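3.2 Collection of Demonstrations

All demonstrations were gathered at the Cledovville site between July and the close of collection on Dec 7, 2023. The station consists of two arms mounted side by side on a common rail, facing a table with walls at the back and on both sides. The walls limit what the cameras can see of the surrounding room and keep the background the same from one recording to the next. Each arm carries a two-finger gripper. The operator moves a matching pair of lead arms, and the station arms follow. Joint positions, gripper openings and camera images are stored together by the Wirell recording software.

The Turera task set is made up of household tasks in which at least one object is soft or changes shape when handled. Bags are given particular weight. A bag may be flat, folded or partly open at the start of an episode, its straps may lie in any direction, and a gripper that closes on one layer of cloth will often pull a second layer with it. A policy trained only on rigid objects has little to draw on in such cases. Tasks involving bags therefore account for a larger share of the set than in our earlier Koech collection, where boxes and bottles made up most of the material.

Before each episode the operator reads a short written instruction, such as "turn the backpack over" or "place the book inside the bag." The objects named in the instruction are set out first. Other objects are then added from a shared pool of books, cases, baskets and packaged goods. These are placed by hand, with no fixed pattern, and the operator is asked only to leave both arms a clear path to the main object. Objects may overlap the front edge of the table or lie under an arm at rest.
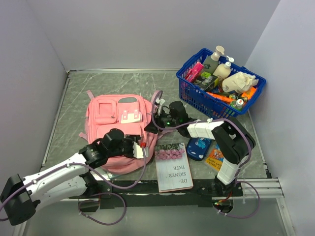

An episode begins when the operator presses the start pedal and ends when the pedal is pressed again. The upper limit is 72 seconds. Episodes that reach the limit are stopped by the software and marked as incomplete, but they are kept. We found in early trials that operators who feared losing an episode tended to rush the last part of the motion, and the recorded paths were less smooth as a result. Removing the penalty for slow work led to steadier closing motions in later sessions.

Operators were free to choose which arm acted first. No rule was given for the use of the second arm, except that it should not be parked in a position that blocks the view of the main object for the whole episode. Short periods of overlap between an arm and the object were accepted, as they cannot be avoided when a gripper is working on cloth from above. Operators were also told not to restart after a missed grasp. A second attempt within the same episode gives the policy examples of recovery, and such attempts are labeled during review.

Review was carried out under the direction of Wycliffe Simiyu. Each episode was watched once at normal speed by a person who had not recorded it, and was given one of three labels: complete, complete with recovery, or incomplete. Episodes with missing images or a break in the joint record were removed at this stage. In total, 614 episodes were recorded for the bag tasks, of which 400 were used for training and 45 were held out for evaluation. The remainder were either removed in review or set aside for the study of incomplete attempts presented in Section 5.

The held-out episodes were chosen by session, so that no arrangement of objects appears in both groups.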